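Town of Cullalville
Building and Permits Office
Progress report to the Erine Fund: Permit Records and Counter Service Project
Reporting period: February through May

Summary

The scanning work is on schedule. The online application form is behind schedule by one month. Spending is within the approved budget, and we are not asking for additional money. We are asking for one change to the work plan, described under Item 4.

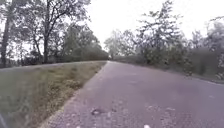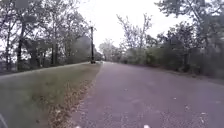
Paved path with grass along the left side, both views.

Item 1. Scanning of paper permit files

The grant agreement covers the scanning of residential permit files held in the basement of the town office. At the end of this period 2,153 files had been scanned, indexed by parcel number and checked against the paper originals. The checking is done by a second clerk, who opens the scan, compares the page count and confirms that the parcel number and permit type are readable.

Of the files checked, 38 had to be scanned again. Most of these were older plan sheets in faded pencil that did not come through at the normal setting. A few had been folded and stapled in a way that hid part of the drawing. We now pull plan sheets out of the folder first and run them separately at a higher setting. This is slower, but there have been no rescans of plan sheets since the change was made in April.

Commercial files have not been started. They were always planned for the second half of the grant.

Two drawers of files turned out to have been stored by the owner's last name instead of by address. The clerk matched these to parcels using the assessor's roll. Where a property had been split or combined, the scan is linked to each of the current parcels, and a note is added to the index.

Item 2. Online application form

The contractor for the form is Warnier. Under the contract the form was to be open to the public in April for four permit types: fences, decks, roofing and water heaters. Only fences and roofing are open at this time.

The deck form is held up by the footing drawing. Our office requires a drawing with every deck application, and the upload page was rejecting larger files without telling the applicant. Warnier has raised the file limit and added an error message. We tested it in May and found that it works from a desktop computer but still fails on some phones. It will not be opened until that is fixed.

The water heater form is finished on the contractor's side. We are waiting on the county to confirm the wording of the gas line statement, as the county does the gas inspections for our area.

Payment to Warnier for this stage is being held until all four forms are open.

Item 3. Counter service

The front counter now stays open through the noon hour, with the two clerks taking lunch at different times. Contractors had asked for this for several years. The hour before closing remains the busiest part of the day, and we have moved phone callbacks to the morning so that both clerks can be at the counter then.

The printed handout on when a permit is needed has been rewritten. The old one ran to six pages and quoted the code at length. The new one is a single sheet, front and back, and lists common jobs by name with a yes or no beside each. We printed 400 copies and will need to reprint before summer. The Czech-language version requested by residents of the Sýkora neighborhood has been translated and is with the printer.

One correction to the handout: the first printing gave the wrong fee for a replacement deck stair. Copies at the counter have been marked by hand, and the reprint will carry the right amount.

Item 4. Requested change to the work plan

The original plan set aside 40 hours of staff time for training on the plan review software. The training took less time than expected for the clerks, who already knew most of the system, and the inspectors have finished theirs. We would like to move the unused hours to the scanning of commercial files. The total number of staff hours and the total cost would not change.

If the Fund agrees, please confirm in writing so that we can adjust the time sheets - our payroll system needs the new code entered before the month begins.

Item 5. Problems and risks

The large-format scanner was out of service for nine working days in March with a worn feed roller. The repair was covered under the service agreement. Regular page scanning went on as usual during that time.

The basement dehumidifier is old. It is not part of this grant, but a failure would affect the files still on the shelves. The town has it on the equipment list for the coming budget year.

One of the two clerk positions will be vacant from July. The job has been posted.

Item 6. Work planned for the next period

Open the deck and water heater forms.
Begin commercial files, starting with the oldest drawer.
Reprint the handout with the corrected fee.
Add a link from each scanned file to the public parcel map.
Send the Fund the mid-grant spending statement with receipts.

Copies of the time sheets and the Warnier invoices are attached separately.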